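The Long Way to Teach a Robot About Hair Dryers

There is a certain kind of patience you only meet in people who teach for a living, and I found plenty of it in a small tiled stall at the back of Nullov's workshop. The pupils are pairs of robot arms. The lesson, on the day I visited, was hair dryers - how to take hold of one, what to do about the cord, where to put it afterward.

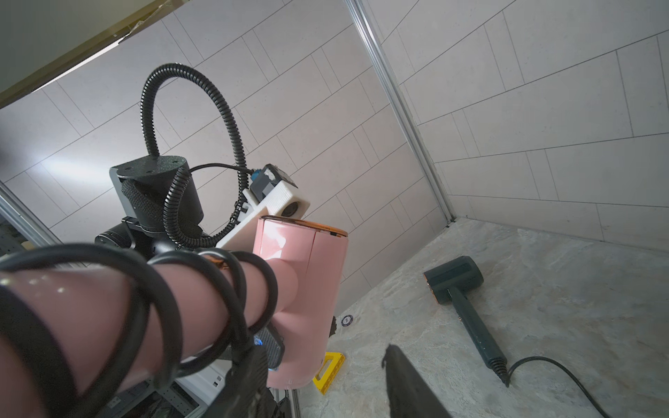
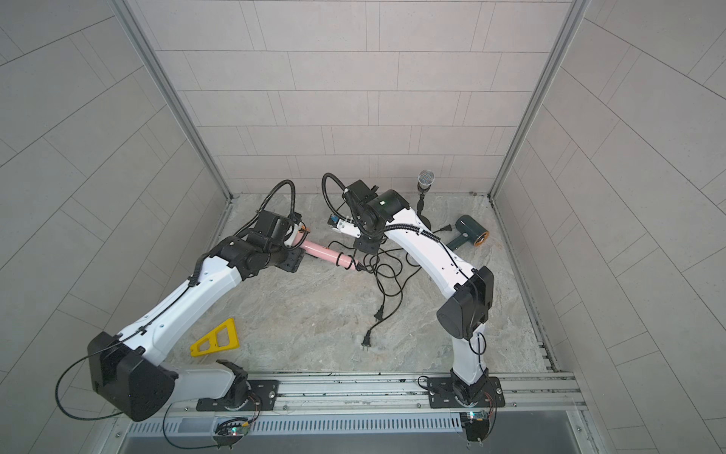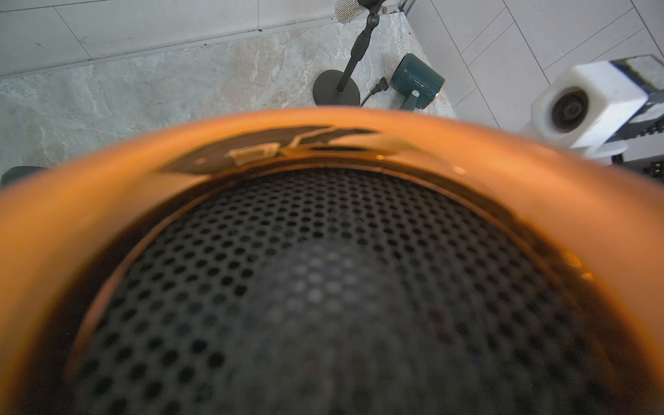 I had pictured programmers bent over keyboards, typing out instructions for every joint, and I suppose some of that still goes on somewhere. At Nullov a person steers the arms through the job by hand, start to finish, while the cameras and motors keep a record of it all. One run like that is called an episode. Then the things on the floor get shuffled around and the person does it again, and again after that, with a break for coffee if the morning has gone well.

The target for each task is 490 episodes, and a good operator can get through 80 in a day. When I came by, the shared collection, which goes by the name Flalon, stood at 1,136 episodes over several tasks. It sounded like a mountain to me. The folks at Nullov winced a little when I said so, the way a baker might if you admired a single tray of rolls.

Cords, I learned, are the real trouble. A hair dryer keeps its shape and a cord never does (anyone who has packed a suitcase in a hurry knows this already!), so no two episodes begin quite alike. The team likes it that way. A learning system that has only seen tidy cords will be lost the first time it meets a messy one, and so the mess goes in on purpose, along with other odds and ends that have nothing to do with the job.

What surprised me most was that they keep the fumbles. If an operator misses a grip and goes back for it, the episode stays, marked with a short note, and the recovery becomes part of the lesson. Only the runs where a recording drops out get thrown away. Trastent, the partner company that trains the model, asked for this last July after 2 early versions froze up at the first slip.

The next task on the list is folding hand towels, and the operators were already arguing happily over whose way of folding was the right one.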